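The Croissant Goes to the Suburbs

Viltau had one bakery for most of my life, and it sold rolls. Now there are croissants at the gas station.

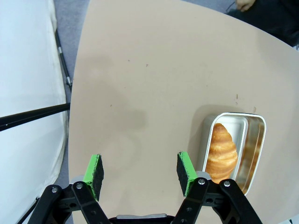

Wing-yan Tse blames the commuters, who got used to breakfast in Argate and came home with standards. Her own shop in Plasalby opened last November and sells more than 600 croissants a week, in a town that used to regard butter as something for Sundays.

I have tried most of them. The best leave crumbs in your collar until lunch. The worst are dinner rolls with ambitions - and I finished those too.

The old bakery still sells rolls. They're fine.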